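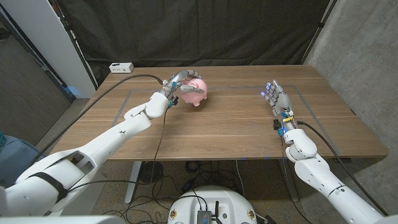
I have been putting off the pig for years.

Every few Wednesdays I force myself to deal with one object I own for no reason. It began with the drawer of dead chargers, moved on to the second colander, and has now reached the piggy bank. It is pink. It has a snout. It has followed me through 7 apartments in a box marked DESK, and at no point in all that time has it lived on a desk.

I got it in 2000, when I opened a savings account at a bank branch that was giving them away at the counter. I was an adult. I had a job and a car and I still let a teller talk me into a pig. The account is long closed, the branch sells mattresses now, and the interest over the whole relationship would have bought me a decent sandwich.

The trouble with a piggy bank is that you can't simply throw it out, because there is money in it. Not real money. Mostly pennies, and a couple of those foreign coins that turn up in your change and then refuse to be spent anywhere on earth. But it rattles, and a thing that rattles feels like an asset. I have thrown out a working toaster with less guilt.

I should say that I do like the look of a pig. Somebody a long time ago decided that the right shape for thrift was a round animal with short legs and a pleased expression, and I can't improve on it. People make them as owls and footballs and little red phone booths, and every one of those looks like it is trying too hard. Give me a plain pink pig with small ears and a belly. It wants your quarters and makes no secret of it. 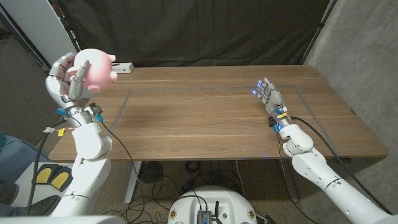

So the pig was never in danger on grounds of appearance. It was in danger because I had nowhere to put it. I moved to Drorby last December, into a place with exactly one windowsill, and the windowsill belongs to the basil.

First I tried the bookshelf. It looked like I was collecting pigs, and if you look like you're collecting something, people will start helping. My aunt once mentioned that she thought frogs were cute and she is still digging out from under it.

Then the kitchen counter, next to the coffee. This worked for two days, until I found I had begun paying the pig every time I made a cup, out of some sense that it was a toll booth. I don't carry enough change to live like that.

Then the hall table, where it was supposed to catch the coins from my pockets at the end of the day. A sensible idea, and the whole reason these things exist. But I buy nearly everything with a card, like everyone else, and in a whole month the pig took in 13 cents and a button.

Which brought me to the question of opening it. Mine is the old-fashioned kind with a slot on top and no plug underneath, so you either take a hammer to it or you do the butter knife trick. For the trick you turn the pig over, slide the knife into the slot, and tilt until the coins ride down the blade. It takes an entire evening and you will say things to the pig that you can't take back. Put a towel down first. Pennies roll, and one of mine is under the refrigerator for good.

Total haul: four dollars and 2 cents, plus the button, plus a folded receipt from a shoe store. I have no memory of putting in the receipt and would love to know what I thought I was saving it for.

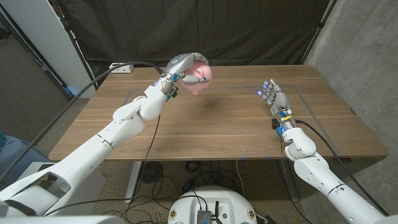
Where the pig lives now

On top of the refrigerator, facing the room. It's too high up to reach without a chair, so I've stopped paying it for coffee, and the basil keeps its sunlight. The four dollars went into the jar I use for laundry, even though my building's machines only take an app.

Next time: the fondue set. I have used it once, and I didn't care for it.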